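Ticket 2322: Trout tank alarm keeps going off at night
Site: Findberg hatchery, tank 7
Status: Waiting on customer

Hello again, and thank you for being so patient with us while we worked through your readings!

I've been through the whole of the June log from your Florkus controller (all 58 alarms, with a large pot of tea) and every one of them is for low oxygen, always between midnight and five in the morning. The fish are feeding well and your hand meter shows perfectly good levels at the same hours, so I'm fairly sure we're chasing a probe fault and your water is fine.

Tried so far:
- Probe cleaned and recalibrated. Alarms stopped for two nights, then came back.
- Probe swapped with the one from the Ocampo raceway. No change at all, which surprised me!
- Cable run checked as far as the junction box. Some green on the terminals, cleaned off.

Next, could you please move the tank to the spare input on the controller and set the logging gap to 1000 seconds? Leave the aerator on manual overnight while you do it, just to be on the safe side. If it stays quiet we'll send a new input board from the Druvport stores, free of charge.

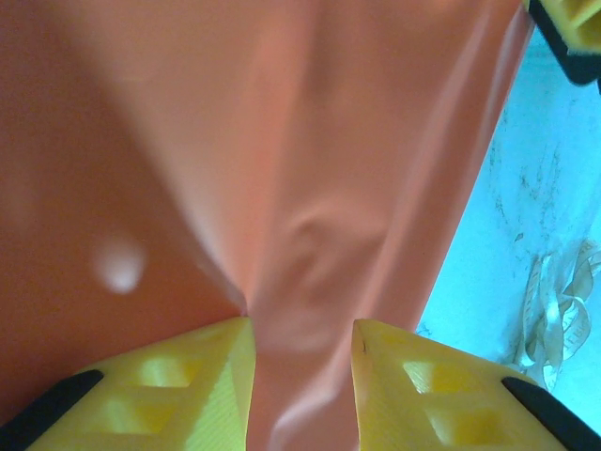 Attachment 1: pink sheet material, folded and pinched

Do ring the out-of-hours line if the hand meter ever agrees with the alarm, whatever the time. I'll keep the ticket open until we've had your next log.

Warm wishes,
Hatchery Support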